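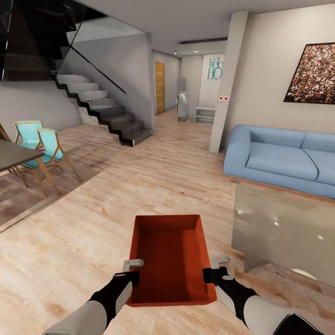 图1 仿真客厅里的双臂搬运:两只夹爪各夹住托盘的一角

第5讲 示范数据怎么采(课堂讲义)
2024年12月4日

上次下课有同学问我,模型结构讲了那么多,数据到底从哪儿来?好,今天整节课就讲这个。先说在前面,这一讲公式很少,但作业里最容易丢分的也是这一讲,因为大家总觉得“采数据嘛,多录几条就行了”。我自己读书的时候也这么想,后来返工返到怀疑人生。

一、先看任务

图1是我们课程项目 Brulano 里的一个任务:双臂端托盘,在一间虚拟的房子里走。你们看托盘是橙红色的,四边斜着往上翘,两只夹爪一左一右夹着。单臂任务里手抖一下问题不大,双臂就不一样了,左手高一点、右手低一点,托盘马上歪。所以这个任务的示范,核心是两只手的协调,走得快不快倒在其次。

再看周围:右边是玻璃茶几和浅蓝色沙发,左边是餐桌椅,再往后有楼梯,中间一条走廊通到里面,走廊里还站着一个浅灰色的人形。我特别喜欢拿这种场景讲课,东西多,路线就有得选。从茶几旁边过去,还是从餐桌那边绕?两个操作员给出的答案多半不同,这就引出下面的问题。

二、什么叫一条示范

本课统一约定:一条示范从夹爪夹稳托盘开始,到托盘放下、两只夹爪都松开为止。中间每一步都要存下面这些:
相机图像
两臂关节角和夹爪开合
底盘速度
操作员给的指令(注意是指令,别拿实际到达的位置来顶替,去年一半的组栽在这儿)
任务的文字说明,一句话就够

时间戳一定要对齐。图像和关节数据差上几拍,训练的时候损失照样往下掉,曲线漂亮得很,一放出去跑就撞茶几。这种错最难查,我建议每次开录前先做一遍对齐检查,脚本在 Jiltard 工具包里。

三、多样性,以及多样性的坑

Brulano 目前的库里有3,083条示范,听着不少吧?可是六月份我把轨迹画在一张平面图上,发现绝大多数都挤在同一条路上,托盘的起始位置也差不多。模型学到的其实是“沿着这条线走”,你把茶几挪一挪它就懵了。

后来我们改了办法,每录一批之前先随机改三样东西:托盘的起始位置和朝向、家具的摆放、光照。仿真的好处就在这里,改光照只要动一个参数,真实房间里你得爬梯子换灯泡!

但是也别乱随机。有的组把沙发随机到了走廊正中间,路全堵死了,操作员在那儿转圈,录下来一堆没有意义的犹豫动作。随机之后跑一遍可达性检查,走不通的布局直接扔掉。

还有一点,路线可以多样,同一个布局下的习惯最好一致。同样的状态,一会儿往左一会儿往右,用最朴素的均方误差去拟合,学出来就是走中间,中间是什么?柱子。第3讲说过多峰分布,忘了的回去翻一翻。

四、失败的示范要不要

这个问题年年吵。我的意见是:留着,但要打标签。
掉了托盘、没救回来的:标“失败”,不进行为克隆的训练集,可以拿去训成功判别器。
歪了一下又扶正的:标“恢复”,这是宝贝,一定要进训练集。
操作员走神停了很久的:把停顿段剪掉,剪掉的区间记在日志里。

全是完美示范的数据集有个老毛病,模型一旦偏出去一点点,就到了它从没见过的地方,越偏越远。恢复类的示范就是治这个的。也可以用 DAgger 那一类办法,让模型先跑,人在旁边接管,不过比较费人,期末项目里做不做随你们。

五、划分训练集和测试集

请按布局划分,不要按条随机划分!同一个布局下录的几条长得太像了,拆到两边等于漏题。我们留了13个布局只做测试,名单在课程页面上,谁都不许拿来录训练数据。

六、本讲作业

每组用 Prorkora 遥操作端录5个布局,每个布局条数自定,但在报告里要说明理由。交三样:数据、录制日志、一页纸的轨迹分布图加分析。分析里请写清楚你们的操作员之间有什么差别,谁喜欢贴着家具走,谁老是先转身再前进,这些都写。我看分析比看条数认真得多。

文件命名照 Jansen 规范来,大小写也要对,检查脚本不认别的写法。录之前把上次的缓存清掉,磁盘满了它不报错,只会悄悄丢帧。

下一讲讲动作表示,绝对位姿和增量到底差在哪儿,请先把阅读材料的第二节看了。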